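Craft Room Walk-Through, with my notes
Stadero Community Workshops, second floor
Checked by: Comfort Adjei
Date: January 13, 2021

Okay, same list as always, and I've typed my comments under each line so Darmawan doesn't have to decode my handwriting again. Mostly good news!

1. Doors and exits clear
Yes. The coat rack has crept back toward the side door (it does this every winter) so I pushed it over to the wall. Both doors open all the way.

2. Fire extinguisher in place, tag current
Yes. Needle in the green, pin in, tag signed. The little sign over it is loose at one corner and I'll bring tape.

3. Floor dry, no trip hazards
Mostly. There was a damp patch by the sink, from boots I think. Mopped. The mat at the entrance curls up on the left side and I'd really like a new one — the Nuvano rubber one in the hall lies flat and has never given us any trouble.

4. Chairs and stools
Checked all 26. One has a wobbly back leg, so I tied a red ribbon on it and put it in the closet. Please don't bring it back out because it "seems fine." I sat on it. It is not fine.

5. Table surfaces and small supplies
Needs work, see below.

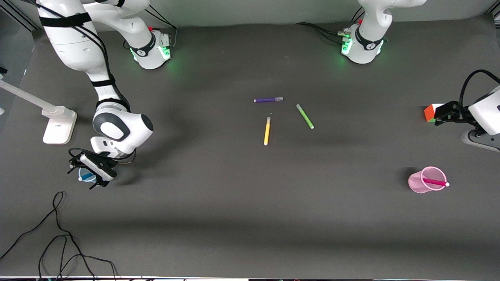 Markers are my main gripe this time, so bear with me. We start the month with 92 of them and by the second week they're all over the building, half of them dried out. What I'd like at the tables is every marker standing in a cup, cap on, and the cup upright and well back from where people lean. A pink plastic cup lying on its side with a magenta marker poking out doesn't count as put away, and neither do three loose ones out in the middle of the table. They roll, they hit the floor, somebody steps on one, and I've already filled in one slip report for exactly that. The clear pink cups are pretty but they're so light! I'd swap them for the heavy Alska mugs in the cupboard, which take a good knock and stay up.

6. Scissors and craft knives locked away
Yes. 18 pairs of scissors in the drawer, knives in the box, key back on its hook.

7. Glue, paint and cleaners
Yes, all on the high shelf with lids on. One bottle of spray cleaner had lost its label so I poured it out and rinsed it. If you refill something, write on it, please and thank you.

8. First aid kit
Low on small bandages, plenty of everything else. The cold pack is past its date.

9. Lights and switches
One tube flickers over the sink. Reported to Darmawan Wibisono, who says he has a spare downstairs.

To do before the next class: entrance mat, wobbly chair, bandages and a cold pack, light tube, heavier cups for the markers. I'll come back and look at the tables myself — probably with a bag of new caps.

Comfort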